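The long way to Girnholm
27 Apr 2021

I bought my first proper sleeping bag the December I decided I was a person who walked places. It cost more than my couch. The fella in the shop told me it was good to minus ten, and I nodded as though I had plans for minus ten, when really I'd booked two nights on the Girnholm track in the middle of summer with a mate who'd packed a full-size pillow and a kilo of cherries.

We got nine kilometres in before the blisters. I'd read all the forums (all of them!) and every one said to wear your boots in first, so I'd worn mine to the shops and back and called it done. By the Skatis turn-off I was in thongs and two pairs of socks, which you can manage if you cut a hole for your toe, and my mate was laughing so hard she had to sit down in the gravel.

And yet I loved it. I loved the hut with its tin roof and its visitors' book full of complaints about possums. I loved eating noodles out of the pot at five in the arvo and being asleep before dark. The view from Troritz Saddle goes on forever - ridge after blue ridge, with a bit of cloud snagged on the far one - and I sat up there with my sore feet in the wind and felt terribly pleased with myself.

Since then I've walked over 3000 kilometres, mostly slowly.

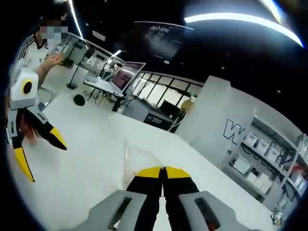 My kit has shrunk a fair bit along the way. The expensive bag went to my sister and I sleep under a quilt from Cheng, a little outfit that only does two colours, both of them brown. I still carry too much food. I've given up on boots altogether and walk in runners, and yes, they get soaked at the creek crossings, and by lunch they've mostly dried out again.

If you're thinking of doing Girnholm yourself, go in autumn, when the flies have cleared off and you'll often get the hut to yourself. Fill up at the tank before the saddle. Take the cherries, too.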